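Forum: Sheds, Gates and Site Security
Topic: Keyed alike or keyed different for a shared yard?

Edgars_L
Hi all, after some opinions before I spend money I can't get back. We've got a shared storage yard out the back of Broldale, 32 units plus the main gate, and I've somehow ended up being the bloke who looks after the padlocks. At the moment it's a dog's breakfast. Every unit holder bought their own, half of them are the cheap laminated jobs, and the gate has a combination lock whose code hasn't changed since I moved in.

What I'd like is one brand, decent quality, and a master key for emergencies. My brother-in-law reckons I should just key the lot alike and be done with it. I reckon that's mad, but he's very sure of himself. Has anyone done something similar?

Jerome Umali
Your brother-in-law is wrong, sorry mate. Keyed alike means every unit holder can open every other unit. Fine on a farm where it's all your own gear, useless for a shared yard.

Master keyed is what you're after. Each holder gets a key that opens their own padlock and nothing else, and you hold the master. Better locksmiths can also set it up so everybody's individual key opens the gate as well, so they only carry the one. Ask about restricted blanks while you're at it, otherwise someone will have six copies cut at the shopping centre by Tuesday.

Edgars_L
The one key for unit and gate would win me a lot of friends. Is that much dearer?

Jerome Umali
A bit. The gate lock has to accept a lot of different keys, so it's pinned looser than I'd like. I'd put your best body and shackle there and not stress too much about picking. Yards get done with bolt cutters or a grinder.

annunziata.l
I'm going to disagree about the master key. We had one at our old place and it went missing out of a ute's centre console. Every single lock had to be re-pinned, and the bill came to $3977. I still remember the number! If you're the only one who'd ever use it, ask yourself how often you'd really need it. In the time we had ours I think it got used twice, and one of those was somebody who'd left their own key at home.

For an emergency you can cut a padlock off and buy a new one. It's cheaper than re-pinning the whole yard.

Jerome Umali
That's an argument for not leaving the master in a ute.

annunziata.l
Sure, but people do leave them in utes. You plan for the people you've got.

Edgars_L
Ha. She may have met me. I've locked myself out of my own unit this winter already, standing there in the drizzle with a trailer load of pavers.

What about the GPS/alarm type padlocks for the gate? A rep dropped off a brochure for one called the Trendach. Sends a message to your phone when it's opened, and another one if it's knocked about. Looks flash. I'm tempted but I don't love the idea of charging a padlock.
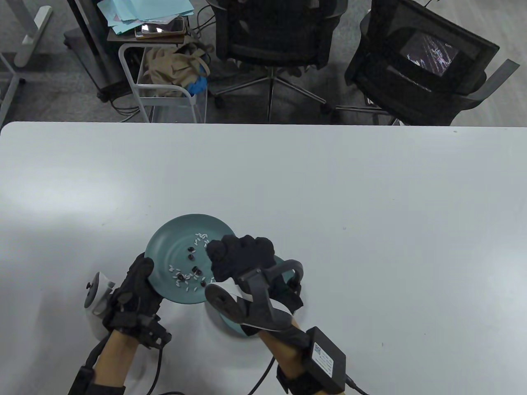 Deividas Laur: I had a Trendach on a shipping container for two winters and I'd say yes with conditions. The alert side of it worked well. I'd get the message before I'd walked back to the car. Charging was a nuisance but not a disaster, and the cold is what knocked it around. In July I was topping it up every couple of weeks.

Where it fell down was signal. My container sat behind a colorbond fence at the bottom of a hill and it'd go quiet for hours, then I'd get five messages in a lump. Before you buy, stand at the gate with your phone held low, right where the lock would hang, and see what reception you get. Head height will lie to you.

Edgars_L
That's a great tip, cheers. Gate's in a bit of a dip too. Did it keep a record of who opened it, or only that it was opened?

Deividas Laur
Only that it was opened, on mine. If you want names you need the sort with individual fobs, and then you're running a little database and chasing people who've lost their fob. With 32 units I wouldn't.

subbarao_rao
Coming at this from another angle — how good is the chain and hasp? I looked after a yard with lovely padlocks, really nice ones, and the thieves undid the hasp with a socket set because the bolts were on the outside. Took the padlock with them too, still locked.

If you've got a budget of $2000 I'd put the first half of it into welded hasps with a shroud over the shackle, and only then start looking at locks. An average lock you can't get a cutter onto beats a fancy one hanging off a bit of chain.

Jerome Umali
Agree with every word of this. Closed shackle or shrouded, always.

annunziata.l
Same, and that might be the first time Jerome and I have agreed on anything on this board.

Edgars_L
Right, went down for a look this arvo and Subbarao's on the money. 8 of the hasps are coach-bolted with the heads facing out, including mine, which is a bit embarrassing. The gate is worse: the chain's heavy enough but the post it goes round is only held by a couple of rusty tek screws. You could lean on it.

Also did Deividas's phone test. One bar down low, and it dropped out while I was crouched there looking like I'd lost a contact lens. So the alarm padlock's on hold for now.

Deividas Laur
Worth asking Trendach if they do an external aerial version. Mine didn't take one but that was the old model.

Edgars_L
Will do. Plan at this stage is a welder for the hasps and a new gate post, then master keyed on restricted blanks, with the master in a sealed envelope in the safe at my sister's. Annunziata, does that get past you?

annunziata.l
Grudgingly! Write the date across the seal and check it when you visit. And don't stamp the name of the yard on the key, please. Ours had it in capital letters.

subbarao_rao
Get the welder to quote for the gate hinges at the same time. If they're the lift-off kind you'll want a tab welded above the top pin, or the whole gate comes up and out with the padlock still on it.

Edgars_L
They are the lift-off kind. Of course they are. Adding it to the list, thanks all — I'll post the quote when I have it.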